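Chapter 6
Who Does the Sorting Now?

I started at the Flostico plant in 1959 boots. I mean that almost literally - they were my uncle's, and the building was put up that same year, so the two of us matched. My job was to pull parts off a belt and put them in the right bin. I did it for 27 months and I can still do it in my sleep.

Nobody on that line would have called it skilled work. Then the company bought its first sorting arm from Wirer, and we found out how much we knew. The arm wanted everything facing one way. We had been turning pieces over with our thumbs, feeling for a rough edge, tossing the odd one aside before we'd even thought about it. Somebody had to write all that down, and the engineers couldn't, so they came and asked us. I got very talkative that June!

I'm telling you this so you'll read the chapter with the right person in mind. Most books on automation begin with the machine and what it costs. I'd like you to begin with whoever stood there before it came, and ask what their day looks like afterward. At Flostico the lifting went away (my back was grateful), but so did the chatter across the belt. We got screens to watch, new words to learn and a pay grade that took far too long to catch up.

The tasks themselves can look almost silly from outside. Pick up one thing, leave the thing beside it alone, set it down over there. A person gets bored before lunch.

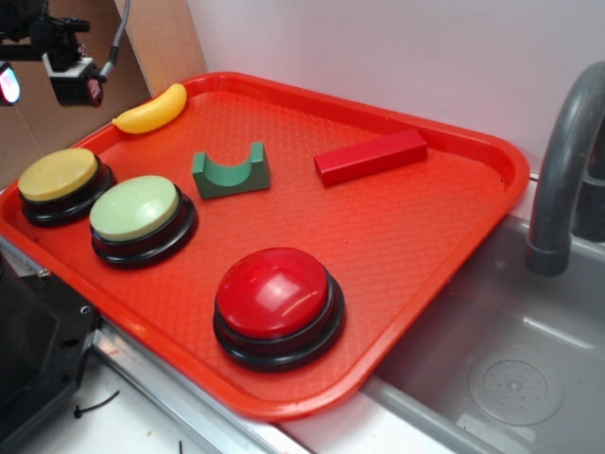
My first log sheet as an operator had 3353 picks on it, and I was proud of every one until my supervisor asked what I'd done all shift. I had no good answer. I'd waited, mostly, and stepped in when the arm got stuck. Is that work? The union rep and the plant manager argued over it for weeks, and we'll go through both sides in Section 6.2.

Before you go on, write down one task you do with your hands at work or at home. Put in every small decision you make along the way. Keep the page, as you'll need it for the Jovis case later in the chapter.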